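Stalura Opens Toiletry and Small-Item Sorting Room in Arruda

ARRUDA, November – Home storage company Stalura has opened a sorting room at its Arruda store, where customers can try out bins and basins before buying. The room covers everyday small items, from bathroom tubes to wooden blocks.

The shallow basins come first on the table. They suit squeeze tubes and other toiletries that tip over on a shelf.
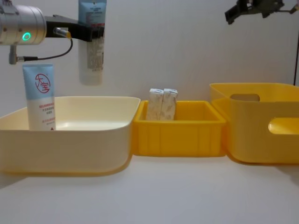
Stalura carries 754 storage products, and over 50 of them can be tried in the new room. Prices for the smallest crates start at $2. Basins and bins from the Gernen and Bumska lines are sold singly or in sets.

The tables are pale and the walls are off-white, so customers can judge bin colors against a plain background. Yellow and cream are the main colors this season.

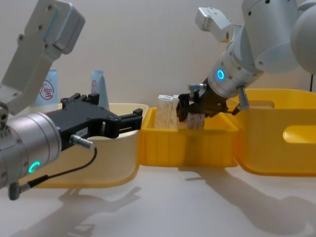

Customers may bring their own items from home to check the fit. Visits last 22 minutes and are free, with no purchase required. The room is open from 10 a.m. during store hours, and bookings can be made at the service desk – walk-ins are taken when there is space.

Press contact: Stalura press office, Arruda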